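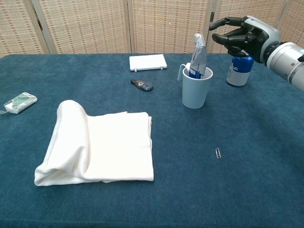 # Pruminano Ballot Box Kit

We've been making ballot boxes for workplace votes for a good while now, and the Pruminano is the one we're happiest with. It's a full kit for running a paper vote at a branch meeting, in a canteen or at a factory gate: the box, the seals, the tally pads and a carry bag that holds the lot. If your members are voting on a pay offer, a new rota or who gets to be shop steward for the next term, it will do the job, and it'll still be doing it years from now!

## The box

The body is clear plastic, so anyone in the room can see it's empty before voting opens. We tried a frosted version early on and people kept holding it up to the light, so clear it is. One box takes 794 folded ballots on our standard paper. Past that they still go in, but you'll have to shake it a bit, and we would sooner you opened a second box.

The slot has a slide cover on the inside. Close it when you move the box from one site to another, put a seal through the tab, and nothing goes in until the seal is cut. The Zallwood shipyard branch votes across three shifts and asked us for exactly this — it's a small thing, but I love how well it works.

## What's in the kit

- 1 clear ballot box with hinged lid and slide cover
- 96 numbered seals, each number used once only
- 2 tally pads with carbon copies
- 200 ballot envelopes, plain white
- 1 seal log, bound, with room for two signatures on every line
- 1 carry bag with shoulder strap

The pads are printed for up to six choices. Most pay votes only need "accept" and "reject", and you can leave the other columns blank. Tear off the top copy for the branch secretary and give the second to whoever is watching the count for the other side.

## Using the seals

Pull the seal tight through both loops, read the number out loud and write it in the log. Both witnesses sign. When it's time to count, read the number again before you cut it. Keep the cut seal in one of the envelopes with the tally sheets.

If a seal is put on wrong, cut it off, write "spoiled" next to its number and use the next one. It happens all the time. A log with a few spoiled seals in it is completely fine.

## Changes to this version

Updated 21/08/2024

The lid hinge is new. The old one was a snap-on part, and Kaj Bech (he designs nearly everything we make) was never fond of it. The new one runs the full width of the lid and opens far enough to tip the box out flat, so you can get at the last few papers without fishing around in the corners. It's so much nicer to use.

The seal log is now bound on the short side and lies open by itself. The bag has a wider strap too, a request from the Kirkegaard bakery workers, who carry theirs between shops on foot.

Seals from the older kit still fit. Older lids don't fit the new box, sorry!

## Spares and extras

Seals, pads and envelopes can all be ordered on their own. Plastska molds the boxes for us and keeps spare lids and slide covers, so a cracked part doesn't mean buying a whole new kit. Send us the code stamped on the base and we'll match it.

There's also a lockable lid for branches whose rules call for a key as well as a seal. It comes with two keys, cut differently from box to box, and we don't keep copies — so please put the spare somewhere safe. A taller box is on the way in October for bigger branches.

## Cleaning

Warm water, a little dish soap and a soft cloth. Skip the glass cleaner, as it clouds the plastic over time. Leave the lid open until the inside is dry.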